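2 min read

I collect examples for a learning system at Cunha, and I think we praise the wrong number. Every month we report 603 episodes, or 200, and the manager is happy.

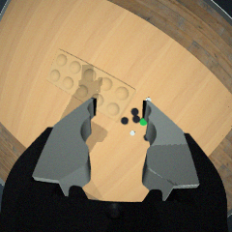
My colleague Sreekumar Kartha wants only clean runs. I disagree – a slow correction also teaches. 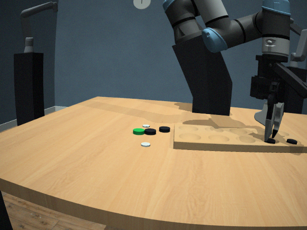 Variety is cheap in simulation, but we are lazy with it. Black discs lie next to a green one and white ones, and still we record the same first move.
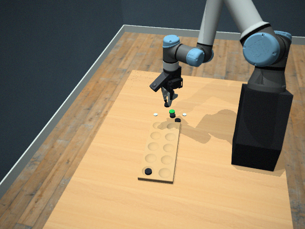
I would keep 23 different starts before 340 equal ones.

4 comments · 23 shares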